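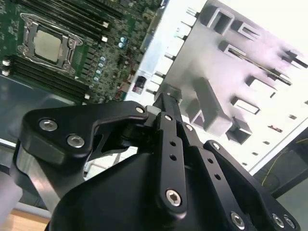

Teaching Flavo to put a board in a slot
Speaker notes, Nandside open evening, July

Before I start

Water. Clicker. Turn the phone off this time. Ask if the back row can hear me before the joke, since the joke is the first line.

Opening

Hi everybody. I built a robot arm in a shared workshop and for most of last winter its only skill was dropping things on the floor. (Pause. If they laugh, great, if not, keep walking.)

So the project is called Flavo. I've been at it 112 evenings, and I know that because the sign-in sheet at Nandside knows that. I'm not an engineer. I fix old computers and I like bolting things together, and at some point I got really curious about whether a machine could do the one part of a computer rebuild I find fiddly, the lining up and pushing in. You know the feeling, you've got a board in your fingers, you can't quite see the slot, you press and it goes nowhere, you wiggle, you press again. I wanted to know what the wiggle is. That's the whole talk, really!

Ask for hands: who's put a memory stick in backward? (Mine goes up too.)

The fingers

Start with the gripper, because people always ask about it first. Flat black plates, socket head bolts, a lot of linkage. I went through three kinds of gripper before this and the simple ones were fine for blocks and mugs and terrible for anything thin. A thin board wants to pivot. You grab it near one end, the other end meets something, and the board swings in your grip like a gate.

Things I learned about linkages, go quickly:

Rows of holes in the link plates are a gift. Any time the geometry was off I moved a bolt over one hole and tried again.

Threadlocker. Please. I spent two evenings blaming the software for a wobble that was a loose bolt.

Buy one good hex key in the size you use most and tie it to the bench. I bought mine from Lapointe, the hardware store down the hill, and I've had to go back for the same key more than once, which they find very funny.

Matte black looks terrific and makes it really hard to see where a small black part has gone. If I did it over I'd paint the tips some silly color.

(Pass the spare link plate around here. Get it back!)

Where the camera goes

The camera rides along by the wrist, looking down the fingers. I fought this for ages. I wanted a nice high view of the bench, like a cooking show, and from up there the arm hides exactly the inch you care about. From the wrist, the fingers take up a huge part of the view, and that feels like a waste until you notice that the tips are always in the same place. The arm never has to look for its own hand.

The bad part is glare. Pale metal and pale gray plastic under a bright light go almost white, and then the edges you want just melt. We have big windows at Nandside and in the late afternoon it's brutal. What helped: a cheap bedsheet over the window, turning the exposure down further than looks sensible, and doing the important runs after dinner.

If somebody asks about depth cameras: I tried one, I didn't get on with it up close, happy to talk about it over coffee.

Picking up is easy, putting down is hard

Slow down here, I always rush this bit.

Picking up a board, you've got slack on every side. Close the fingers, they center it for you, done. Putting it in a narrow slot, all the slack is gone. And the mistake adds up along the length: if the board is tipped just a hair at the fingertips, the far end is way off. I have a ruler and a pencil to show this, hold the ruler by the end and have someone nudge it.

So the approach matters more than the push. Flavo comes in on a slant, gets an edge of the board over the holder, and only then straightens up. That's the wiggle! That's what my hands were doing all those years. I felt like I'd been let in on a secret about my own thumbs.

I logged nearly 3000 tries, and I kept the failures too, all of them, with a word or two for each. "Swung." "Short." "Bent the holder, sorry." My favorite says only "no."

On the best night it got 98 in a row. Then I moved the lamp. (Wait.) It took me until midnight to get back to anything I'd show my mother.

Leave the next slide up while I drink some water. Point out the narrow green board held by its lower end in the fingertips, and the holder up past it. Then point at the big red button.
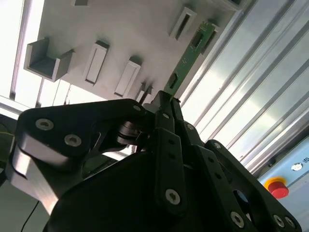

The red button

Say this part even if I'm running late. Put an emergency stop on your build before you put a motor on it. Red cap, yellow base, somewhere your hand goes without thinking. An arm like this one is slow most of the time and then it isn't, and you'll be leaning over it with your head in the way, because everybody does.

Our house rule at Nandside is that you press it once at the start of each session to check that it stops things. It takes no time at all. I was grumpy about the rule for a month and then I was very glad of it.

Cables too. Leave more slack than you think at the wrist, then run the arm through every silly pose by hand and watch where the cable goes.

What I'd like to try next

The other arm in my notebook is called Romano and so far it's a drawing and a box of bearings. Two arms, one holding, one pushing. I have no idea if I can keep them from hitting each other.

Also softer tips. Also the bedsheet needs to become a real blind.

If there's time, questions. If there's lots of time, do the ruler thing again with a volunteer from the front row.

Remind people that the bench is open until nine and the tool cabinet has to be locked after.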